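8/15/25 - glue log, Trekik shelf brackets

Second round of the Stullum adhesive on powder-coated steel. The first round let go too early and I want to know if it was the glue or my prep.

Prep this time: wiped the coupons with alcohol, scuffed with 400 grit, wiped again, left them 14 minutes before gluing. Last round I only wiped. Same clamps, same overlap. Mixed by weight on the small scale, not by eye. The Stullum goes stringy near the end of its pot life and I threw out the last bit of the batch.

Made nine coupons. Two had squeeze-out on one side only, so the clamp was probably sitting crooked. Marked those with a C and will pull them last. The rest look even along the joint.

Shop got warm in the afternoon, 37 C by the thermometer over the sink. The data sheet wants it cooler than that for the cure. I moved the tray to the back room and put a box over it to keep dust off. Will write down the temperature again in the morning before touching anything.

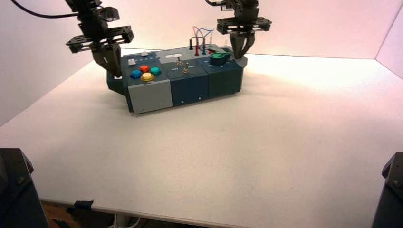
Ewan Ellery thinks the coating is the weak part and the glue is fine. His point was that if the paint comes off with the joint, a better adhesive won't change anything, and we should mask the bracket ends before they go to Amissah for coating. He'd also like a few coupons in bare steel as a check. Fair enough. I have offcuts for that but they need deburring first.

So when I pull these, look at both faces and write down which one the glue stayed on. I didn't do that last time and the old coupons are already in the scrap bin.

Vinar sample still unopened. It is a slower cure and would give more time to line up the long brackets - worth trying on the bare steel set.

To do:
Deburr offcuts
Ask Amissah what masking costs per bracket
Order mixing cups, the tall ones
Label the C coupons on the back too, the marker rubs off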